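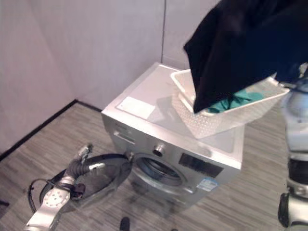
Effie Haldane asked that the door check come ahead of the basket check, as a half-open door stops the left arm on its first reach. The order below follows her request.

4.2 Preparing the laundry cell for a loading run

1. Swing the washer door fully open to the left. Keep the left gripper clear of the door rim while doing so.
2. Set the basket on top of the washer.
3. Route each arm cable so that it hangs in a free loop and does not pass between the door and the washer.
4. Start the Plellix controller and select program 5.
5. Run one garment at 95 percent speed. Both grippers should close on fabric only.

CAUTION: Do not reach into the drum while either arm is powered.

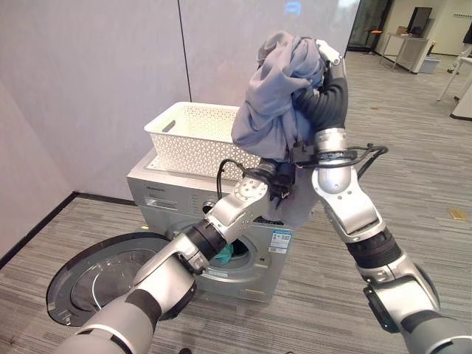

Szabo Automation Laboratory, Equipment Support Section

6. Hold the garment above the washer and check for slack between the grippers. If a fold hangs over the control panel, raise both arms before moving toward the drum.
7. Inspect the gripper pads after every 1440 cycles. Order replacements under part number 3192.

NOTE: Faults in step 6 are to be reported to Azlan Ismail before the next run.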